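4. Sealing and cleaning a stone worktop

Before you start, ignore the word "permanent" on any tin of sealer. The Vosberg sealer supplied with your Kutema worktop slows stains down. It will not stop lemon juice or vinegar from dulling marble, whatever the showroom told you.

1. Wash the stone with warm water and a drop of washing-up liquid. Rinse.
2. Leave it to dry overnight. The sealer tin says 15 minutes, which we have never found to be enough.
3. Wipe on a thin coat with a lint-free cloth, working from the back wall forwards.
4. Buff off anything left on the surface after 15 minutes.
5. Keep the worktop dry for 36 hours.
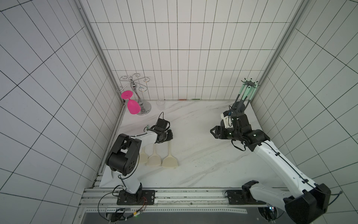 Fig. 7. White marble with soft grey veining, against tiled walls.

Note: A second coat is often recommended, mostly by people who sell sealer. Try the water test first. Put a spoonful of water on the stone and wait 15 minutes. If the patch turns darker, apply another coat. If it doesn't, save your money.

CAUTION: Do not use limescale remover, bleach or cream cleaner on marble. "Natural" sprays are no safer if they contain vinegar.

6. Repeat the water test each January. Ignore fixed yearly resealing plans, including the one in our older leaflet.

For etched or dull patches, see page 54. Polishing powders are covered on page 50, along with our doubts about them.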